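Search this board
Advanced search Go

Thread: Right hand drops out when a finger touches down inside a box

tinsnips_rae wrote:
Hi all, long time reader, and I'm sorry my first real thread is a complaint! We run a two-armed Ventura with the five-finger hands, and the work is small packaging: lid off, reach into the base, lift out whatever is in there. It had been going along so nicely since March that I had stopped hovering. Then this morning the right hand threw fault 406 just as the fingers closed in the box, went limp for a moment, and then (this is the part that bothers me) snapped back to its last commanded grip with no warning at all. My own fingers were in there, because I had reached over to straighten the box. I got a good pinch and a black nail, nothing worse. Has anybody else had the hand come back by itself like that?

Crescencio Cárdenas wrote:
Oh Rae, I'm glad it was only a nail. Yes, we've had the same thing, and I'd bet a good lunch on the cable at the wrist. On ours the slack was fine with the forearm straight, but once you roll the palm down and reach low it gets tugged at the connector. The hand loses its link, the controller sees it come back, and it carries on where it left off as if it had only blinked. Put a meter on it while you move the wrist slowly by hand, power off, and I think you'll see it.

pockethound wrote:
I'm going to disagree with my friend Crescencio, with affection. 406 on our firmware is a current fault. If your reach is set a hair too deep, the fingertip presses on the bottom of the tray, the motor stalls, and the hand protects itself. You can chase cables all week and it'll still trip. Raise the target 7 mm and run it again before you buy anything.

tinsnips_rae wrote:
Thank you both, really. I raised it the 7 mm like you said and ran 50 cycles over lunch with everybody well back. It tripped four times, so it's better than it was, but it isn't cured. Two of those came while the hand was still in the air, and I can't blame the tray for those, can I?

Crescencio Cárdenas wrote:
In the air! There's your cable. (I take my lunch with extra onions.)

pockethound wrote:
Fair enough, in the air does lean your way. I'd still keep the raised target, and I'd look at the log for the current on the other two before calling it one problem.

mottledjay wrote:
Can I be the grump for a minute? I don't much care whether it's the cable or the stall. Either one is going to happen to every machine sooner or later. What hurt Rae is that the hand re-energized by itself with a person inside its reach. Ours came set that way too, and the setting is under recovery, called auto resume. Turn it off today, this afternoon, before you fix the other thing. After a fault somebody should have to walk over, look, and press reset. And please stop the arms before you straighten a box, I don't care how crooked it is. My sister is a dispatcher and I'd like none of you to be the reason she picks up a 911 call.

pockethound wrote:
I'll only say that with auto resume off you're going to lose a lot of cycles to nuisance stops. We left it on and put a light curtain across the front of the table, and I'm comfortable with that.

mottledjay wrote:
With a curtain, fine, that's a different setup from hers. Rae hasn't mentioned one.

tinsnips_rae wrote:
No curtain, and I feel a bit sheepish typing that. Auto resume is off as of ten minutes ago. I've also ordered the longer wrist lead from Camix and asked them whether it needs a clip partway, because I'd hate to swap a cable that's too tight for one that snags on the corner of the table. Until it comes we're running slow, with the stop button on my side and nobody reaching in.

Crescencio Cárdenas wrote:
Do use the clip. Leave enough loop that you can turn the wrist all the way over both directions, then tug it gently and see that the connector doesn't move. And check the left one while you're at it, it's the same lead and it's had the same number of months.

tinsnips_rae wrote:
Will do the left as well. I'll post the log once I work out how to get it off the controller, and I'll let you all know how the nail comes along.

Contact us | Board rules | Copyright Tindico Forums | Back to top

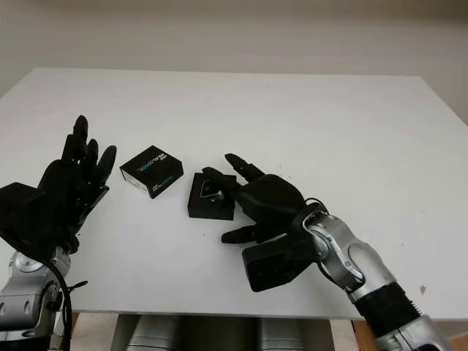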